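List: lab-kit-discuss
From: Menaka Jayasinghe
To: lab-kit-discuss
Date: 2025-02-08
Subject: Re: [lab-kit] Two-handed cell for the assembly bench: go or no go?

On behalf of the Rarix user group, Vilho Kettunen wrote:

> Hello all. Benedikt and I have put the two-arm proposal in the shared
> folder. Short version: Lustutero will sell us the pair of arms with
> hands fitted, plus the task board, for 54 thousand, installed. Liyanage
> quoted higher and couldn't promise delivery before the summer.
> I think we should sign this quarter while the price holds. The hands
> are the reason to do it. We've had grippers for years and they can't
> hold half the parts we deal with. If we wait for the next round we'll
> be having this same conversation with a bigger number at the bottom.
> Objections by reply, please, so Mwanahawa can minute them.
>
> Vilho

Vilho, you asked for objections, so I've been through the folder twice and made a few.

First, the 54 thousand. It covers the arms, the hands, the board and installation. It doesn't cover the guarding, the electrical work in the back bay, the floor fixings, or anybody's time. It also stops dead at the end of the first year, when the hands drop out of warranty and go on to a service plan with no price against it anywhere in the quote. I rang and was told it "depends on usage". Everything depends on usage. I'd like a figure in writing before we put our names to it.

Second, the hands themselves. Everybody keeps saying fingers as if the word settles it. Each finger has joints, each joint is something that wears, and the spares sheet lists the pads as consumables with no rate of use beside them. Our old Prerkico gripper is ugly and limited, I grant you, but Kamrul can strip it and put it back together before lunch. Has anyone asked whether we're allowed to open one of these, or does it have to go back in a crate? If it goes back in a crate, how long are we without it, and do we get a loan unit? The terms say 90 days for a repair "in normal circumstances". That's a quarter of the year with one arm doing nothing.

Third, the board. This is the picture from the proposal, which I'm putting in again for those who can't get into the folder:

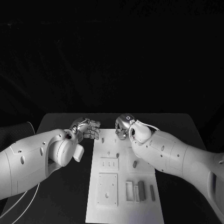

Fig. 2 of the proposal: both hands over the task board.

It's a perfectly good board for what it is. Short pegs, a plate with slots in it, a couple of box shapes, one of them open, cylinders and a bar stood on end, all nicely spaced out on white with a black backdrop behind. None of our work looks like that. Our parts come in a tote, on top of one another, under that dreadful strip light, and half of them are shiny. I'm quite ready to believe the arms can be taught to do the board. I'd want to see them do the tote, and I'd want it to be our tote.

Look at the cables as well, please. There's one looping over the right wrist and another trailing across the table under the left arm and away towards the corner. Fine for a demonstration. On our bench, with people leaning over to clear a jam, I give it a fortnight before one gets caught on something. Is proper cable dressing in the price or is it an extra? I couldn't find it.

Benedikt's payback sheet is the part I disagree with most, sorry Benedikt. It assumes the cell runs two shifts from the first month. The saw didn't, the labeller didn't, and the Rarix cart still isn't doing what we were told it would do by last July. Put in a single shift, a slow first half-year and some sort of guess for the service plan, and the payback line goes off the right of the page. I've saved my copy next to yours with the changed cells in yellow, so you can argue with each one.

There's also the matter of who looks after it. Kamrul is down as "cell owner" for 2 days a week. He has told me he first heard of this when he opened the document. Those days come out of maintenance, and maintenance is already behind.

What I could vote for:

- Rent for a quarter if Lustutero will do it, with the rent taken off the price if we buy. Vilho, did you ask them? It isn't in the notes.
- A trial on our own parts, in our bay, with Kamrul present and somebody writing down every drop and every stop.
- A written price for the service plan and the pads, and the repair terms changed to include a loan hand.
- A second look at the Liyanage quote. It's dearer, but I think it has the guarding in it, and if so the gap is a lot smaller than the summary makes out.

As it stands I'm a no. Mwanahawa, please minute it as "no, pending a trial" and not as an abstention, which is what happened with the labeller.

I can do a call any afternoon next week except the one with the stock count.

Menaka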